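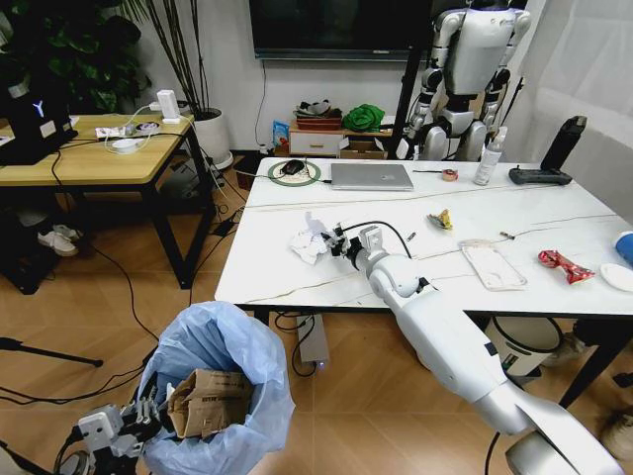
Figure 5. White marble-topped table with a crumpled tissue; lined trash bin at left.

4.2 Smearing by pen and paper type

The survey returned 1172 usable notebook pages from students at Lestberg and Harju. Each page was scored for smearing by two readers working apart from one another, using the scale set out in Section 3. Where the readers differed by more than one step, the page was scored again by a third reader (O. Rantala) and the middle value was kept.

Gel pens left more smears than ballpoint pens on every paper in the study. The gap was widest on the coated Stido sheets and narrowest on the plain school pad, where the ink sank in before the hand crossed it. Ballpoint smears were mostly short and faint, and they tended to fall at the ends of lines, where the writer had paused with the tip resting on the page. Rollerball results lay between the two, although one reader noted that the rollerball pages were harder to score where ink had soaked through from the other side.

Left-handed students produced 491 of the pages. Their gel pen pages were scored higher for smearing than those of right-handed students using the same pens, as earlier work by Heiskanen and Oksanen would suggest. The difference was small for ballpoint pens and could not be told apart from the normal spread between readers.

Line spacing had a weaker effect than expected. Students who wrote on wide-ruled paper smeared slightly less, but they also wrote fewer words per page, and the present data do not allow the two causes to be separated. Tip width was recorded for all pens. Finer tips were linked to less smearing within the gel group – most clearly for the Hanurus refills – and to more complaints of scratching in the comment sheets.

A further 23 pages were left out of the comparison. Most of these had been written with more than one pen, and the change could not be placed with confidence. The remainder carried correction fluid over part of the text. 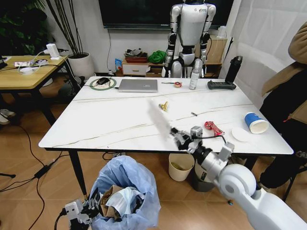 4.3 Student comments

Comment sheets were read and sorted by M. Ojala. Students wrote most often about comfort of grip, followed by price and the ease of finding refills. Smearing was raised mainly by left-handed writers and by those who took notes in pen and highlighted them the same evening. Several asked for a pen that could be highlighted over at once, a question the present scoring scale was not designed to answer.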